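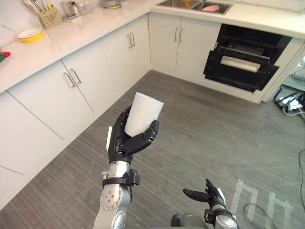
Search this reference Go
Home Topics A-Z index Recent changes Contribute

Dish handling (household robotics)

Dish handling is the group of household chores in which a machine clears, rinses, loads, unloads, dries or puts away tableware. In the literature on domestic robots it is usually treated separately from cooking and from floor care. Floor care was automated early because a low wheeled machine can do useful work without picking anything up. Dish handling has no comparable shortcut. Every item must be found, grasped, carried and released, and the items differ in shape, weight and finish.

The conventional dishwasher automates only the washing stage. Loading and unloading remain manual in nearly all homes. The question of whether a general-purpose machine can take over these remaining stages is the subject of this article.

Scope of the task

A full dish cycle is commonly divided into the following stages: clearing the table, scraping, rinsing, loading, starting the wash, unloading, and storage. Some authors add wiping of the counter and sink. The stages are unequal in difficulty. Starting the wash is a matter of one door and one button and can be handled by the appliance itself over a network connection. Loading requires the machine to choose a place for each item, allow for items already in the rack, and avoid blocking the spray arm.

Unloading is generally considered easier than loading, as the items are clean and stand in known positions. Storage is harder again. Cabinets are deep, shelves are at several heights, and the owner's arrangement seldom follows a rule that can be written down.

Objects

Cups are the most widely used test object. A tapered cup can be held around the body by a hand with several fingers or pinched at the rim by two. Disposable cups are light and deform under pressure, so the grip force that is safe for a mug may crush them. An empty cup also gives little warning by weight when it starts to slip.

Plates present the opposite problem. A plate lying flat on a counter offers only its edge, and the gap under the rim may be less than the thickness of a fingertip. Common methods are to slide the plate over the counter edge, to tip it up against a wall or a second hand, or to press on one side of the rim so that the other side lifts. Plates resting on a drainer are somewhat easier to reach from below, though the rods of the drainer restrict where the fingers can go.
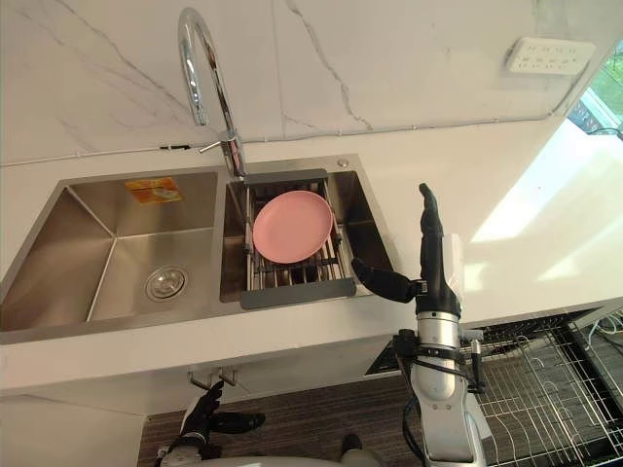
Sinks add further constraints. The faucet stands in the middle of the working area and must be planned around, most of all when the arm is reaching from one basin to the other. Polished steel returns poor data from many depth sensors, and strong daylight from a nearby window can wash out part of the camera view. The front lip of the counter limits how close the body of the machine can stand, so that the far side of the basin may be at the edge of the arm's reach.

Water is a separate matter. Many research hands are not sealed, and trials are therefore often run with dry dishes. Results from dry trials do not carry over directly to wet ones, as a film of detergent lowers friction by an amount that varies with the material.

Hands and grippers

Two families of end effector are in use. Multi-fingered hands resemble the human hand and can wrap around a cup, hook a handle or support a plate from below. They have many joints, cost more, and need more frequent repair. Simple grippers close two or more stiff fingers on the object. They are strong and easy to model but depend on finding a good pair of contact surfaces.

Bowls fall between the two cases. A wide, shallow bowl can be held by the wall or by the foot ring, and the choice decides whether it can be set down upright without a second grasp. Unglazed clay gives good friction, and its matte surface is easier for cameras than glass or steel. It chips readily, however, and a dropped bowl normally ends the trial.

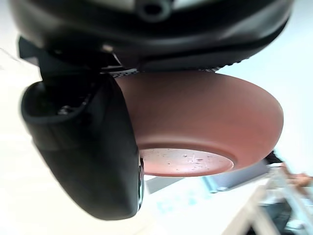 Terracotta bowl held in a black gripper, with the foot of the bowl facing outward.

Cameras mounted at the wrist give a close view of the contact area during the last part of a reach. Once an object is held, it can fill much of that view, and the machine then relies on a head camera or on joint readings to finish the motion. Most current systems combine the two.

Measured performance

Published figures are hard to compare. Laboratories use different kitchens, different dishes and different rules for what counts as a success. The Olitz protocol, a bench procedure used by several groups, sets out 30 items of mixed tableware and scores each item from first contact to final release. An item that is dropped, chipped or left leaning scores zero. Human intervention ends the attempt.

The longest series reported under the protocol is the Enard trial, which logged 1370 item transfers in a fitted kitchen. Of these, 496 were completed without help. Cups did best and flat plates did worst. Stacked bowls were left out after the first week - the machine tended to lift two at a time and the scoring rules had no entry for this.

Speed is a second limit. In the Donnelly comparison, a person unloaded a full rack in a few minutes, while the fastest of the 11 systems entered took over half an hour and left the cutlery basket untouched. Supporters of the technology argue that speed matters little if the work is done overnight. Critics answer that an unattended machine must also recover from its own errors, and that none of the systems tested could clear up broken glass.

Commercial status

No general-purpose dish-handling robot is in ordinary household use. Gevent sells a fixed two-arm station for canteens, which handles a single pattern of tray and plate and is installed against one model of conveyor washer. It is reliable within those limits and does not accept mixed tableware. Canteen and restaurant kitchens are regarded as the nearer market, as the dishes are uniform and the layout can be changed to suit the machine.

For homes, present systems can be described as able to carry out single steps under supervision. A complete cycle from table to cabinet, in a kitchen the machine has not seen before, has not been shown under the Olitz rules.

See also
Bimanual manipulation
Dishwasher
Grasp planning
Laundry folding (household robotics)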